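Let the Teardown Cell Have Its Slow Mornings

I have been looking after the same teardown cell at our recycling shop in Kalordale for long enough that I can tell from the doorway whether the arm has finished homing. We take in old desktop computers, pull whatever can be sold or sorted, and send the rest on. The cell does the fiddly middle part, the boards, and it does it well on the days when it has been properly set up. My complaint, and I hope it comes across as a friendly one, is that setting up is always the first thing to go when the racks are full.

Every spring we get the school clear-outs and the number on the whiteboard changes from 200 towers to 600, and somebody very reasonable comes by to ask if the morning check could be skipped until June. I understand the question. The check takes up a good piece of the early shift, and to a person walking past it looks like a grown adult watching a robot do nothing much. But I have said no every year, and I'd like to set down why, partly so I can point at this instead of saying it all again.

The gripper is an Olley, a two-sided linkage type, and it is a lovely thing as long as both sides close together. Its pivots pick up dust from the cases we open, the gray felt kind that lives in every office computer in the world, and a dusty pivot makes one side lag a little behind the other. You would never spot it on a hard drive or a side panel. Over a motherboard, with slots and clips and capacitors all crowded together, a small lag is the difference between taking hold of a part and leaning on its neighbor.

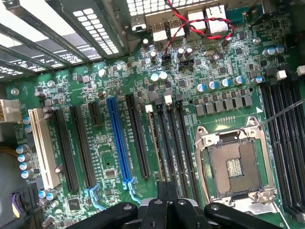

So the first thing I do is wipe the pivots and run the fingers open and closed, slowly, and watch them from the front. Then I put a scrap board in the cell and have the arm go to a few places I know well. The Ukska software will happily do this by itself and print a tidy report at the end, and I do read the report. I also crouch down and look. My knees have opinions about this — so does my supervisor — but I have caught a loose finger screw that way with every line of the report still green.

The wrist camera gets its turn next. We clean the lens, check the mount for play, and compare where the camera thinks a slot is with where the fingers end up. If the two disagree by more than 2 millimeters I stop and recalibrate, even with a cart waiting. I used to let small errors ride, telling myself I would fix them at lunch, and then lunch would come and I would be fixing something bigger, usually with tweezers.

I know the argument on the other side, and it isn't a silly one. A good many cells now are sold as needing hardly any care, and the people who buy them have bills to pay like everyone else. If a machine can watch its own motor currents and speak up when something drifts, why pay a technician to stand there with a rag? My answer is that self-checks find the faults their designers thought of. Ours came from a clean bench, I suspect, and our computers come from under desks, out of garages, and once from what must have been a bakery, judging by the flour.

There is also the matter of learning the machine. The newer folks on our crew start on the morning check before they are allowed to change a program, and I think it is the best training we have. You get a feel for the sound the wrist makes at the end of its travel. Later on, when something goes wrong in the afternoon, you have a memory of the arm behaving itself, and that is worth more to me than most of what is in the Gill maintenance binder, fond as I am of that binder.

I would ask for one change, if anyone upstairs is reading. Put the check on the schedule as work. At the moment it sits in the column marked idle, right next to power cuts and fire drills, so each careful morning counts against us. We replace the finger pads every 2000 cycles and that gets its own line and its own part number. The wiping and crouching could have a line too. I'd fill it in every day, in pen, and I'd bring my own rag.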